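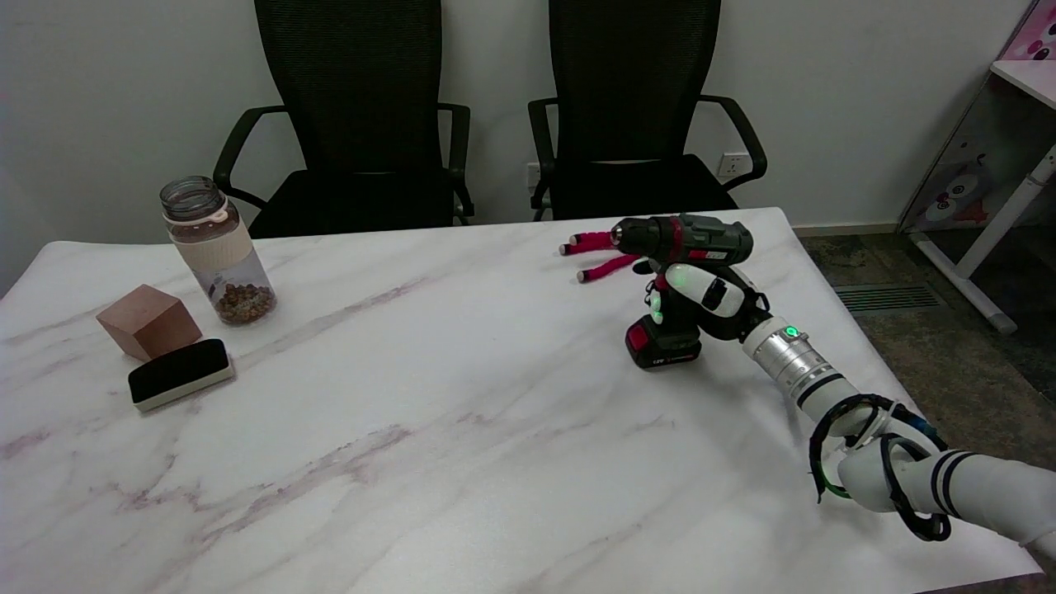 A 12V cordless drill on a marble-patterned table.

Library of things loses its things

The Wundholm tool library has asked members to have a look in their sheds, after a stocktake in March found 21 drills out on loan and six on the shelf.

The library, which runs out of the old bakery on Ulska Street, charges nothing for the first fortnight and a dollar a day after that. On paper, one borrower now owes it $2381 for a belt sander. Coordinator Folasade Aliyu said she would settle for the sander.

"People come in very keen," she said. "They've got a shelf to put up. Then I suppose the shelf goes up, or it doesn't, and either way we don't see them."

The library has declared an amnesty until the end of the month. Overdue tools can be left in the blue wheelie bin by the side door at any hour, with fines wiped and no questions asked. Ms Aliyu did ask that hedge trimmers not be left in the bin switched on, which suggests a previous amnesty.

Early returns have been mixed. The first morning brought in two drills, a spirit level, half a socket set and a fondue pot the library has never owned. The fondue pot has been catalogued and is available to borrow.

Member Fergus Swanson, who returned a drill he had kept for four years, said he had come to think of it as his own. He had bought it a new set of bits and, one Christmas, a case. He has asked for the case back.

Council gives the library $1000 a year, most of which goes on batteries. Cr Şükran Sönmez said she supported the amnesty and would be taking part in it, but declined to say what she would be bringing.

The one section untouched by the shortage is plumbing. All the drain snakes are in, and Ms Aliyu says they always come back the same day, usually in a bag.

The library is open from 9 am until noon. Anyone wanting the tile cutter should ring first, as there is a waiting list and Toàn Văn is at the top of it, with a bathroom.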